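Shop tips: working next to the new arm

Set up your bench so you never have to reach across the arm's path. At Imrie we moved the vise and the glue rack to the far wall in the first week, and the arguments stopped.

Practice the job in the simulator before anyone loads real parts. Chanida Boonyarit runs the slatted units there first, three side by side on the wall, and watches how close the fingers come to the slats. Change one setting per run and write it down.

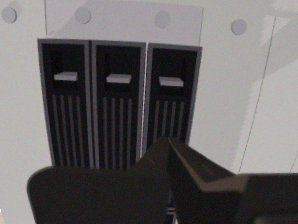
Keep a paper log by the door. Whoever stops a run writes the time and what they were doing. Dennis Wanyama reads it on Fridays, and most of what he fixes comes out of that log.

Don't let the hand skills go. Each of us still does 6 units a week by hand, so that a dead controller doesn't mean a dead day. New people learn it by hand first and get on the software after 11 shifts.

Expect the breaks to change. The old line stopped when we got tired. The arm doesn't, so put a timer on the bench and walk away when it rings.

For black scuffs on painted walls, use a damp cloth and a little baking soda — no scouring pads. Test a corner.
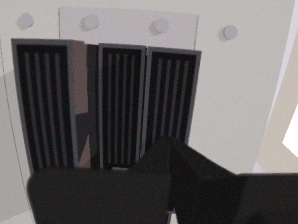 Dilstead, Tuesday, April 20, 2021

Two additions from Callum Moncrieff on the late shift. Label the stop button in large letters on both sides of the bench. And keep spare finger pads in a lidded tin, out of the sawdust. We order them 200 at a time from Hullholm, and they take up one shelf.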